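Laundry notes

July 3, 2024

We moved to the apartment in Bostilley in January, and the washer came with it. It's a black top loader. I had only used front loaders before that, so I spent the first few weeks doing it wrong. I filled the drum to the rim and the towels came out with dry patches.

Now I do smaller loads. Towels go in by themselves, sheets the next day. I stopped using the scoop from the detergent box and use half of what it holds. My neighbor Arnel told me to leave the lid up between loads so the drum can air out, and the sour smell I had in spring is gone.

The beige cloths are the ones I wash most. I bought them at Haworth and they wrinkle no matter what I do. I hang them over the front of the machine while I sort the rest.

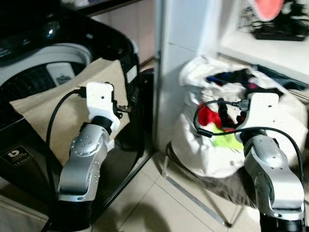

I also quit using fabric softener on them. They seem to soak up more without it. Next I need to find a better spot for the drying rack, which is blocking the hall closet.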